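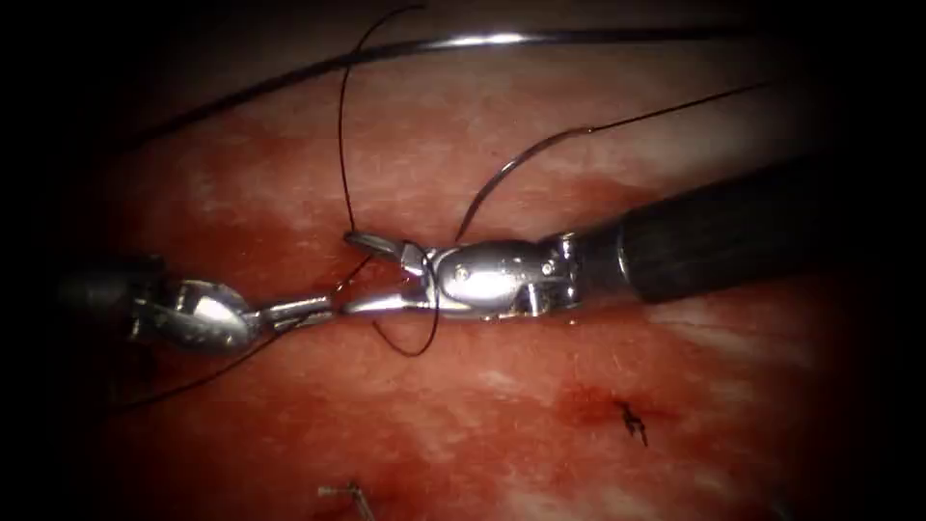 Rules for robotic suturing are usually written by people who do not have to hold the thread. Gwion Powell has tried to do it in the other order. Before he wrote one sentence of the Tovine guide, he spent a long spring learning to tie knots through a console, and he tied them badly. The guide has nine rules, and the first one he wrote concerns the moment when two pairs of jaws come almost tip to tip over the tissue, with a small loop of thread hanging under them. "At this moment everybody looks at the tips," he says. "I ask people to look at the loop also. The tips you are moving yourself, so you know where they are. The loop goes where it wants."

We met in Ulledwood, in the building where Flenell keeps its training rooms. Powell is responsible for working practice there. He is an engineer by education and he came to surgery late, after several years with packaging machines. He speaks slowly, and when he is not satisfied with a sentence he goes back and makes it again.

I asked him why a training center needs its own guide, when every machine is delivered with a manual.

"The manual tells you what the machine can do," he answered. "It is a good book, I have nothing against it. But it does not tell two people in one room who is allowed to speak. It does not tell you what you write down after a bad throw. When we started to let software do a part of the stitch, these questions became bigger, and we were answering them differently every day."

The part done by software is still small. In the exercises Powell describes, a person chooses where the needle goes in and where it should come out, and the program drives the needle along the curve between those two points. Then the person takes the control back and ties the knot by hand, through the console. Powell does not like the word autonomous for this. He says "assisted," and in the guide he also writes "assisted" everywhere.

The handover between program and person takes more pages than any other subject. According to the guide, the program may not begin until the operator has said aloud the word "yours," and the operator may not touch the controls again until the program has stopped and the screen shows it. I told him that it sounded a little like a tennis match.

He laughed. "Yes, my colleagues say the same, and some of them hated it in the first week. They felt silly to talk to a machine. But the word is for the assistant who stands at the table. The assistant cannot see your hands. If I say nothing, this person does not know if the arm is moving from me or from the program."

The center went through its old session logs while the guide was being prepared. There were 2822 assisted passes in them, and in 236 the operator had taken the control back before the program was finished. I expected Powell to be unhappy with this number, but he is not.

"For me it is a healthy number. What made me unhappy was the empty field next to it. We had a field for the reason, and most people left it empty. So I have no idea if the operator saw a danger or only became impatient. It is the same to the machine. To the person who must improve the program next month, it is a very big difference."

Now the reason must be given before the next pass can start. It can be one word. "Nervous" is accepted, and Powell told me it is used quite often.

We spoke for a long time about what the camera must show. One rule says that both ends of the needle should be visible, or their position should be known and spoken, before any arm is moved. In practice, Powell admits, it is the hardest rule to follow. Metal shines strongly under the light, blood makes the thread difficult to find, and an instrument in the near part of the view can hide exactly the place one needs to see.

"In the first version I wrote 'always visible.' It was a stupid rule and I am not ashamed to say it. If a rule is broken in every session, people learn that rules are there to be broken, and then they break also the good ones. A trainee asked me to sit down and do one stitch with the needle always visible. I could not. So I changed the text."
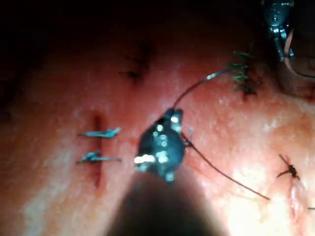
Curved needle in the jaws, with finished stitches on both sides of the instrument.

Thread ends have their own rule. The guide asks for short ends after a knot is cut, but it gives no length in numbers. I found this strange in a document which is otherwise so exact, and I asked about it.

"I had a number," Powell said. "Then I watched how people used it. They stopped looking at the knot and they started to measure on the screen, with the eye, and on the screen everything is bigger. So now we have a sample board on the wall with a good end, a too short end, and a too long end. You look at the board, you look at your work. For a person it is enough. For the program we do keep a number, naturally, but the program does not cut at present, so this number is sleeping."

A more serious matter is the second instrument. When one arm holds the needle, what should the other one do? In many training rooms it simply waits where it was last used. The Tovine guide says that the waiting arm must be in view, or it must be brought out completely. There is no permitted place between. Powell became quite strict when I suggested that an experienced operator could surely judge this alone.

"The experienced operator is the one I am afraid of," he said. "The beginner looks for the second arm all the time, he is worried about it. The experienced one remembers where he left it. But if the program has moved the camera a little, then his memory is about an old picture."

Not everything in the guide has been accepted. Athanasiadis, who teaches knot tying at the center and is a much respected surgeon there, thinks that the rule about speaking should be removed for operators of a certain level. Powell showed me the remarks, written by pencil in the margin of a printed copy, and they are not gentle. Next to the paragraph about the word "yours" there is written only: "We are not children."

"It is a fair remark," said Powell. "I answered it in writing and I kept the rule. We agreed that we look at it again when the logs are better. I do not need that a person likes the rule. I need that, if there is disagreement, it stands on paper with a date, and it is not something two people tell each other in the corridor."

The present version of the guide is dated May 12, 2022, and it is the second. Everyone who works at the console reads it and signs the last page. Visitors too, if they will touch the controls. It can be read in one sitting, and Powell is proud of this more than of any single rule.

I asked what he would take out first, if he had to make it shorter still.

He thought about it for a while. "Maybe the introduction. I wrote there about trust and about the future. It is nicely written, I worked on it a whole evening. But when I see people open the guide in the middle of a session, they never open it on this page. They open it on the page about a lost needle."

And what does that page say?

"Stop both arms. Say it aloud. Do not move the camera until the assistant has answered. After this comes the search, step by step, and the last place where the needle was seen is always the place where we begin." He turned to the page, to check that he had the order right, and then found a small mistake in the third line, which he corrected with my pen.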